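About Grusarham Financial Planning

Grusarham Financial Planning is a fee-only advisory firm. We work with individuals, couples, and owners of small businesses on retirement income, investments, and the money side of selling or handing down a company. We don't sell insurance or annuities, and we don't earn commissions on anything we recommend.

The firm was opened by Chibuzor Dauda and Garba Oyelaran, who had worked two desks apart at a regional bank and had both grown tired of quarterly product targets. They rented two rooms above a dental office on Ekpo Street, bought used desks, and wrote to the people they knew. The first client was a retired school bus dispatcher who wanted to know if she could afford to replace her roof. She is still a client, and her daughter is one now too.

Today we look after 170 households. We have set a limit of 200 and plan to keep a waiting list once we reach it. Each planner can only know so many families well, and we would like the person who answers your question in March to remember what you said the previous fall.

Who we work with

Most of our clients are between their late forties and their early seventies. Many have spent a long time at one employer and have a pension decision to make, or a large balance in a single retirement plan. Others own a business with a handful of employees: machine shops, a veterinary practice, two bakeries, a family that leases farm equipment. A smaller group came to us after a death or a divorce left them handling accounts that someone else had always handled.

We have no minimum account size. There is a minimum annual fee, and for some people it will be more than the advice is worth to them. When we think that is the case we say so in the first meeting, and we can usually suggest an hourly planner or a one-time review.

How the work is done

A new client starts with two meetings. The first lasts an hour and costs nothing. We ask what you own, what you owe, what you spend, and what you are worried about. You don't need to bring paperwork, though a recent tax return helps if you have it handy.

If we both want to go on, you send us your statements and we put together a written plan. It takes us three to five weeks. The plan covers cash flow, taxes, investments, Social Security timing, insurance you already carry, and the basic estate documents. We go through it with you page by page at the second meeting, and you keep the plan whether or not you hire us to carry it out.

After that we meet twice a year, once in the spring after taxes are filed and once in the fall. Clients call or write in between as often as they like, and there is no charge for that. We return calls by the end of the next business day.

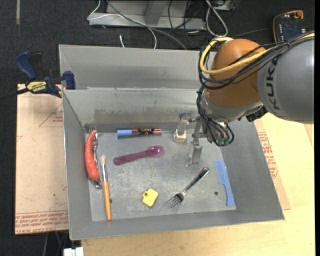

Portfolios are built mainly from low-cost index funds, along with individual bonds for clients who need a set amount of income in a given year. We rebalance when a holding drifts past the range written in your plan. We don't try to guess where the market will be at year end, and we don't send out forecasts.

Client assets are held at an independent custodian. We can place trades and deduct our fee, and that is the extent of our access. Statements come to you straight from the custodian. Our own quarterly report should match them to the penny, and if you ever find a difference, please call us.

What it costs

Our fee is a flat annual amount, billed in four parts at the end of each quarter. It is set by how complicated your situation is, and it does not go up when your account does. A single retiree with a pension and one IRA pays the lowest rate. A business owner with partners, a buy-sell agreement, and property in more than one state pays more. You will have the number in writing before you sign anything.

We review fees every second July. If yours is going to change, you get a letter 60 days ahead. You can end the agreement at any time, and we refund any part of the quarter you have paid for and not used.

The people

Chibuzor Dauda, co-founder and lead planner. Chibuzor began as a teller and worked his way to the bank's trust department, where he spent nine years on estates and family trusts. He handles most of our retirement income work and all of the cases that involve a trust. He holds a degree in accounting and is a CERTIFIED FINANCIAL PLANNER professional. Outside the office he coaches a youth track team and keeps bees, and clients who visit in late summer generally go home with a jar.

Garba Oyelaran, co-founder and head of investments. Garba spent his early career as a credit analyst, reading the books of small manufacturers and distributors that had applied for loans. He still prefers a balance sheet to a sales brochure. He oversees all client portfolios and leads our work with business owners, including valuations and sale planning. He and his wife have three children and are restoring a house that was supposed to be finished some time ago.

Our office staff of four takes care of account paperwork, transfers, and scheduling. If you call the main number during business hours, one of them will answer. We don't use a phone menu.

Grustus and the business owner program

Grustus is the name we gave to our planning service for owners who expect to sell or step back within ten years. It started as a binder of checklists that Garba kept for his own use. It now includes a yearly estimate of what the business is worth, a review of how dependent it is on the owner, and a joint meeting with your accountant and attorney.

There are 18 businesses in the program at present. Most sell to a competitor, a key employee, or a son or daughter, and those three routes are taxed and financed very differently. We want owners to see the after-tax figure for each one while there is still time to choose - a year before closing is usually too late to change much.

Grustus is included in the annual fee for business owners. It is not sold separately.

Online access

Clients log in through the Rukex portal, where you can see your accounts, read your plan, and send us documents. Please use the portal for anything with a Social Security number or account number on it and not ordinary email. If you would prefer paper, tell us and we will mail everything. A good number of clients do it this way and it's no trouble.

We will never ask for your password, and we will never act on a request to move money that comes by email alone. We call you first, at the number we have on file. This sometimes annoys people who are in a hurry. We are going to keep doing it.

Our responsibilities to you

We act as a fiduciary for every client, all the time. In practice that means we must put your interest ahead of our own and tell you about any conflict. We have one that comes up regularly: if you ask us whether to roll an old workplace plan into an IRA, the answer can affect how much work we do for you and so what you pay. We put the comparison in writing each time, including the option of leaving the money where it is.

Neither founder accepts gifts, trips, or referral payments from fund companies. We don't pay other professionals for sending clients to us. When we give you the name of an attorney or accountant, we will give you 2 names where we can, and the choice is yours.

Visiting us

The office is still on Ekpo Street, though we have since taken over the whole upper floor. There is parking behind the building, and the elevator is just inside the rear door. Evening appointments are available during the spring and fall review periods. We can also meet by phone or video, or come to you if travel is difficult.

To set up a first meeting, call the main number or use the contact form on this site. Let us know if a spouse, partner, or adult child will be joining so that we can book the larger room.

Investing involves risk, including the loss of principal. Nothing on this page is personal investment, tax, or legal advice. A copy of our current disclosure brochure is available on request.

Page last updated 14 December 2019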